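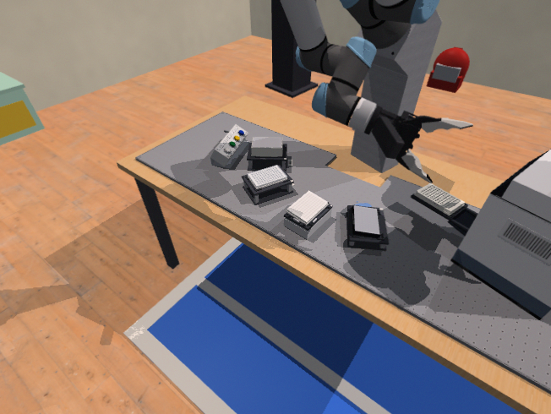 How to watch a lab robot demo without being sold to

Motatis held its open day on 19 September 2025, and I went with a list of questions. The plate-handling demo ran in simulation on a big screen. So-yul Sung from Drolach presented it. Use the same steps at any vendor visit.

Step 1. Ask what is simulated. A rendered bench has no spills and no bent plates. Get the presenter to say which parts exist as hardware today.

Step 2. Learn the layout before anything moves. Find the control box and its buttons, the plate stations and the big gray machine on the right. Then ask what each button does. We got an answer for two. 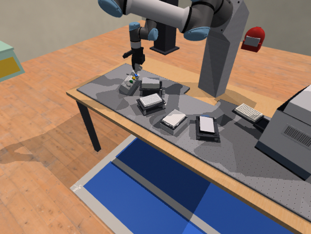

Watching the arms

Step 3. Pick one gripper and stay with it. Most people follow whichever arm is moving fastest and miss the approach, where trouble starts.

Step 4. Look at the fingertips over the plate. Are they square to it? Ask how far off the plate can sit before the pick fails. "Within tolerance" is not a number – ask again.

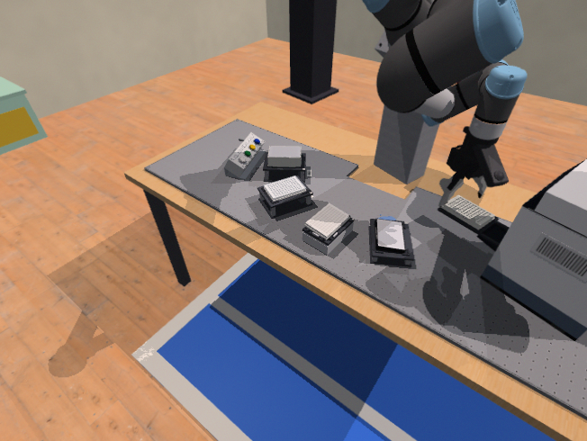
Open gripper above the white microplate, next to the large gray machine.

Step 5. Ask for the failures. The slide said 1000 simulated runs. Audrey-Anne Fehr, sitting next to me, asked how many had been repeated on a real bench. The answer was 20, and the slide did not say so.

Step 6. Stop the demo somewhere awkward, close to the other labware, and ask what happens if the power goes out right there.

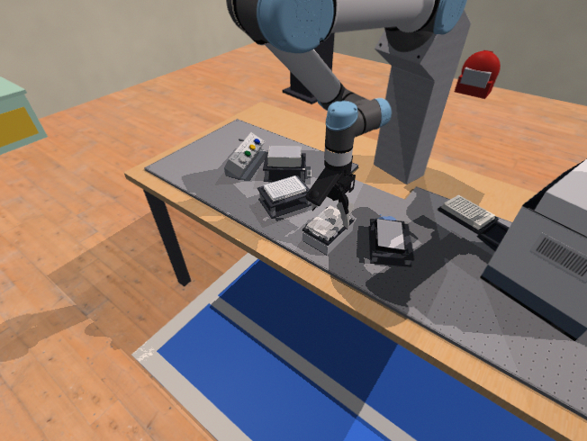
Gripper low over the bench, finger beside the open light gray box.

Step 7. Write down every "we can send you that." I left with four promises and will chase them next week.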